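About Gamberg

Gamberg is a small company that plans and sets up pantry shelves for shared kitchens, guest houses and office break rooms. We began with 2 people and one rented van, and today we are a team of 8. Our office is in Wattimena, on the ground floor, beside the bakery.

Our work is simple to explain. A customer tells us how many persons eat in the house and what they like for breakfast. We choose the shelving, we order the food, and we put everything in its place so that the labels can be read from the front. Breakfast goods are our main subject. We keep 116 different products in our list, and many of them are granola, oatmeal and oat snacks.

We like strong metal shelving and wooden boards. Granola in pouches usually goes on the upper board, and boxes go below.
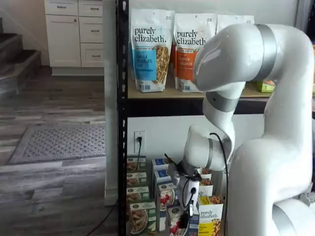
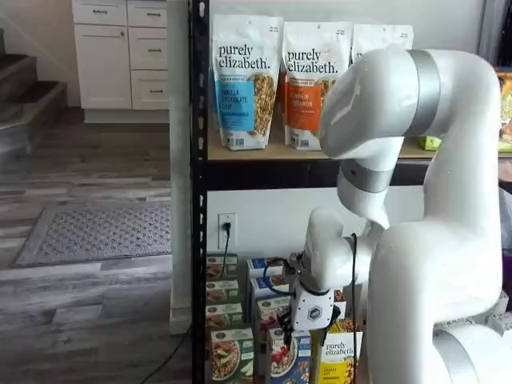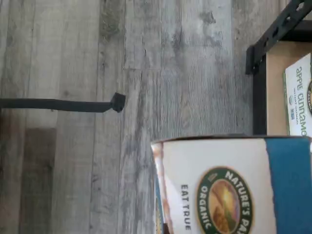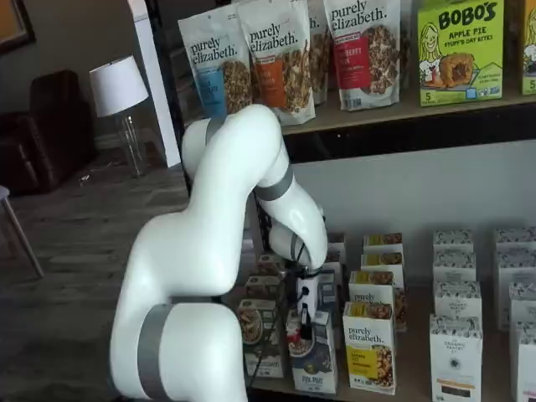
Every customer receives from us a shelf plan on paper. It shows which product belongs on which level, and it can be changed at any time. For bigger houses we use Zernosix, our own ordering list, where the kitchen staff can mark what is almost finished. If the mark is made before 3 in the afternoon, we include the product in the next delivery.

Last year we delivered 3,960 packages to kitchens in Wattimena and in the villages along the river. The longest trip is to Flistance, where we supply a guest house with a very large breakfast room and a very narrow staircase.

We also give advice for kitchens that we do not supply. A first visit costs nothing and takes about one hour. Please have the measurements of your wall ready, and tell us if there is a power outlet behind the place where the shelf will stand, so that we can leave it free to reach.

Our office is open in the mornings from 8. In August we close for two weeks, but orders through Zernosix are still read every evening.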